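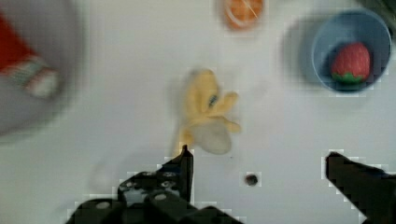 Ebenezer Tsikata asked us, after reading the first version of this guide, why the operator must wait before closing the fingers when the robot can stop so quickly. The answer is in step 4: the waiting is recorded also, and it makes the start of the grasp easy to find later.

4.2 Recording a pick by remote control

Before you begin, the Dendis arm must be in the home position and the hand controller must be charged over 20 percent.

1. Put the objects on the white table. For soft toys, leave free space on both sides for the fingers.
2. Open the gripper fully with the thumb wheel.
3. Press Record. The lamp on the controller becomes green after 2 seconds. Do not move the arm before this.
4. Bring the open fingers over the toy, one on each side, and stay still for a short moment.
5. Go down slowly and close the fingers. With plush, set the grip force to 42. A higher value presses the toy flat and the recording is less useful.
6. Lift, move to the target place and open the fingers.
7. Press Record again to finish. Give the file a name with the object and your initials.

Note: Look at the wrist view on the monitor during steps 4 and 5. From the side of the table it is difficult to judge if the toy is really between the fingers.

Note: Change the place of the toy after each recording. Other objects can remain on the table, also a bowl with something in it. For one task we record 55 picks.

Caution: Keep your hands away from the table while the lamp is green. If a finger touches the tabletop, release the controller and return to step 2. Delete the bad recording the same day.

Guiding the arm by hand is explained in 4.3.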